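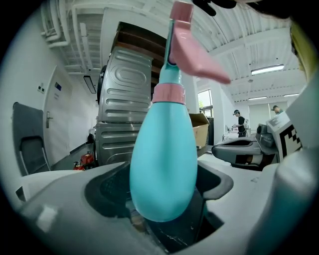 I will defend the empty spray bottle against anything else you can buy for cleaning a house. Give me one good one, with a trigger that pulls smoothly and a collar I can unscrew with damp hands, and I'm happy for the week!

My conversion came in September, when I moved to Nundstead and emptied the cupboard under the old sink. I found 16 cleaners in there, half of them down to the last inch, and most of them did the same job. Now I mix my own: water, a little dish soap, done. It does the counters, the front of the washer, the door handles (when did you last wipe a door handle?) and the greasy patch by the light switch that I had walked past for a year.

And please, buy a bright one. Turquoise, pink, both together, whatever makes you grin. My friend Villar keeps hers in plain white and can never find it, while a loud bottle calls to you from across the room and you end up wiping something just because it's there. I love that.

Put the label on before you fill it, and never mix leftovers from two store bottles. Other than that there are hardly any rules. Fill it, give it a squeeze, start with the nearest surface. I did the whole laundry corner last night while the kettle boiled, and then I did the kettle.

Talha Rajput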